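Slide 4. Kitchen prep, can a machine do it yet?

Partly. Kudo ran 200 tries at moving food pieces between a bowl and a small chopper. It finished 91 without help.

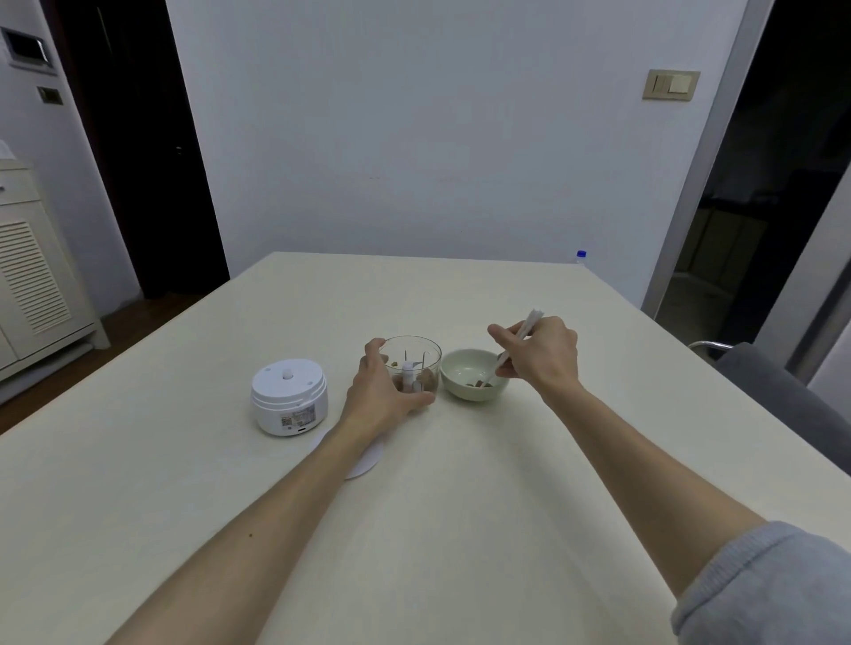

Most failures were small pieces stuck at the bottom of the bowl, or near the blade shaft. Takeshi Hattori's team is trying softer fingertips.

Say the chopping itself was solved long ago. Loading and emptying are the hard part.

Next slide: shop floor, Plesteck numbers.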